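Vambridge Community Clothing Room
Monthly room and workstation check - July

Area checked: sorting tables, folding table, hanging rails, storage shelves, back corridor
Checked by: Malou Hafstein
Accompanied by: Abílio Caldeira
Start: 8:40 am
Copy to: Kiprono Nzioka (site), Zulmira Valente (rosters)

Key: OK - no action. C - comment only. A - action needed, name given.

1. Entry and floor

1.1 Main door opens fully and closes by itself. OK
1.2 Mat lies flat, edges not curling. A
Left corner has lifted again. It was taped last month and the tape has come away. Replace the mat this time. Amândio Coelho to order.
1.3 Floor clear between door and first table. C
Two donation bags had been left inside the door overnight. Moved during the check. Bags go in the intake cage, including after hours.
1.4 Floor dry, no lint build-up at skirting. C
Dry. Lint along the wall behind the rails, enough to roll up by hand. Add behind the rails to the weekly sweep.
1.5 Lighting over all tables working. OK
The tube over the second sorting table was flickering in the last report. It has been replaced and the colour is a bit cooler than the others, but it's bright enough to see stains by.

2. Intake and sorting

2.1 Intake cage latched, key on hook. OK
2.2 Bags no heavier than one person can lift. A
One bag of wet-weather coats took two of us. Abílio has split it. The sign on the cage still gives the old limit and needs reprinting. Zulmira Valente.
2.3 Gloves available, three sizes. C
Medium nearly gone. Plenty of large.
2.4 Sharps container in place, lid closed, less than two-thirds full. OK
2.5 Pockets checked before garments leave the sorting table. C
Pulled five garments at random from the sorted tubs. One still had a brooch pinned inside the hem of a pocket. Reminder to run a hand along the hem as well as into the pocket. Brooches and badges go in the tin.
2.6 Damp or musty items kept apart. OK
The lidded tub is being used properly. It was emptied before we started.

3. Hanging rails

3.1 Rails stable when pushed lightly from the side. A
Rail 3 leans. One castor is loose in its socket. Taken out of use and tagged. Amândio to fix or replace the castor. The coats from it are on rail 4 for now, which makes rail 4 tight.
3.2 Castor brakes on. C
On for all except rail 1. Put on during the check.
3.3 No hangers on the floor. OK
3.4 Clear walking space between rails. OK, but see 3.1. If rail 4 gets any fuller the sleeves will be in the walkway.

4. Shelves

4.1 Shelves fixed to wall, no movement. OK
4.2 Heavy tubs on bottom two shelves only. A
Denim was on the top shelf again. Brought down. I would like a label on the top shelf that reads LIGHT ITEMS ONLY. Zulmira to print with the sign in 2.2.
4.3 Nothing stored within reach of the heater. OK
The heater was off. The yellow line on the floor is wearing thin and could be repainted before winter is over.
4.4 Step stool sound, feet in place. OK
4.5 Tubs labelled on the short side. C
19 tubs on the shelves, all labelled, though a few labels are on the long side and can't be read once the tub is pushed in.

5. Folding table

5.1 Table top clean, no rough edges or splinters. OK
White top wiped down before the check. Light items show every mark, so please keep wiping it between batches.
5.2 Table does not rock. OK
The packer under the front leg is still there and doing its job.
5.3 One garment at a time in the folding area. OK
5.4 Garments opened out before folding. C
Knits and sweatshirt-weight cottons should be shaken out and smoothed before the first fold. If they are folded while still bunched, the creases set and the stack won't sit straight on the shelf. Dark pieces caught up in a lighter garment are easy to miss, so open it right out and look.
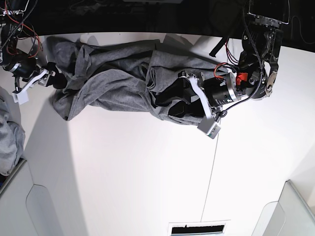
Item 5.4 - grey garment on the folding table, still bunched and doubled over. Needs opening out before folding.

5.5 Cables clear of the walkway and of the floor under the table. OK
5.6 Stack height no more than 6 folded tops. C
Followed for T-shirts. Jumpers were stacked higher and the pile had slid. Use the same limit for everything, it's easier to remember.
5.7 Folding board available. C
The Bralberg board has a split along one hinge. Still usable. Watch it.

6. Steamer and iron

6.1 Cords free of nicks, plugs sound. OK
6.2 Test tags in date. OK
6.3 Iron on heatproof rest, switched off at the wall. OK
6.4 Steamer emptied after use. A
Found half full. Empty it at the end of each shift. Zulmira to add to the closing list.

7. Emergency items

7.1 Exit at back corridor clear for its full width. A
A folded trestle was leaning beside the door. It doesn't block the door, but it narrows the way out. Kiprono Nzioka to find it another home - the Darkmont Street shed has room.
7.2 Extinguisher in place, gauge in the green. OK
7.3 First aid kit complete. C
Short of small dressings. Abílio will restock.
7.4 Emergency numbers posted by the phone. OK

Carried over from last month
Door mat (1.2) - still open.
Tube over second sorting table (1.5) - closed.
Heater line (4.3) - comment only, no date set.

Finish: 9:55 am
Rail 3 stays tagged until Amândio has signed the tag. Please don't wheel it back in before then, even empty.

M. Hafstein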